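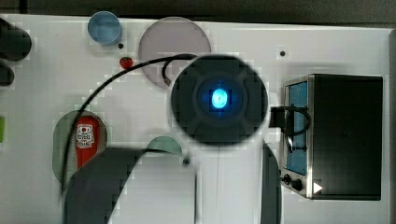
Jul 21, 2018

**Flustel arm on trial, bench 2 — EV's notes, others please scribble underneath**

Second go with the Flustel starter kit. Orest wants a yes or no before the trial licence runs out, and I would like my bench back, so our interests are aligned.

Set up for today: white top, the coloured discs as place markers, blue cup, red container, small red round thing, and the black box with the knobs over on the right as the awkward neighbour. The red container is on its side on the green disc. The blue light at the wrist means "ready", according to the manual, which also says the cables may be routed "to taste". My taste runs to cables that don't sweep across half the table in a great arc, but the clip set is sold separately.

Things to settle before anyone starts arguing about price:

- Can it find a disc by colour without being told where the disc is?
- Does it cope with something lying down as well as something standing up?
- Can a person who isn't Vivek set it up?

**Morning**

Calibration took 30 minutes. The brochure says 12. I followed the wizard to the letter, including the page that asks you to confirm you have read the previous page. It wanted the fixed points re-taught twice and then accepted the same values it had turned down. Pallavi thinks the first rejection was a timeout dressed up as an opinion. She has the log and is welcome to it.

Colour finding: the green disc is fine. The big pale lavender one is another matter. Against a white top there isn't a lot to go on, and the software kept offering me its edge as a "possible surface defect". Turned the threshold down and it found the disc, along with several shadows it was equally pleased about. Left it in between. Mamta suggests buying darker discs, and she's right, but we are testing their kit and the pale ones came in their box.

**Cable**

I am going to go on about the cable. With the wrist out over the middle of the table, the slack lies between the arm and anything you might want on the left. The small red thing sat just under the line of it, so I ran that approach at the slowest speed with my hand on the stop. The planner knows all about the arm and nothing at all about the cable. I asked support if the cable could be added as a no-go shape. They said yes, in the Pro edition.

Orest asked what else is in the Pro edition. So far as I can tell, the other half of the product.

**Afternoon**

Container lying down: the default grasp assumes upright cylinders, so you have to tick "object may be prone" on a page called Advanced Wellbeing (I assume a translation slip). After that it proposed sensible approaches across the short way. Ran the pick at slow speed, 12 attempts, 2 drops. Both drops came when it went for the label end. Didn't try it at full speed, as I'd like to keep the bench deposit.

Black box: entered by hand as a plain block, measured with the steel rule, plus a margin. Forgot its cord. See above, under Cable, for my views on cords.

Mamta did the "not Vivek" test. Got from login to first move without help, apart from the gripper page, where the Save button is off the bottom of a normal-sized screen. Vivek says you press Tab and then Enter. Of course you do.

**Against the Upadhyay quote**

Upadhyay's is dearer to buy but the cable runs inside the arm and a training visit is included. Flustel charges 200 a month for support, and today's support amounted to the word "Pro". Pusonis never replied. Somebody should ring Dokurgate and ask how theirs has held up since December, because they've had one longer than anyone I know and they still answer the phone.

My vote for now: keep the trial going, don't sign.

**To do**

- EV: tape the slack down properly, repeat the red thing approach
- Pallavi: timeout log to Flustel, politely
- Vivek: write down the Tab and Enter business
- Orest: ring Dokurgate

*OH: rang, engaged. Will try again after lunch tomorrow.*

*VS: it's Tab twice on the newer version.*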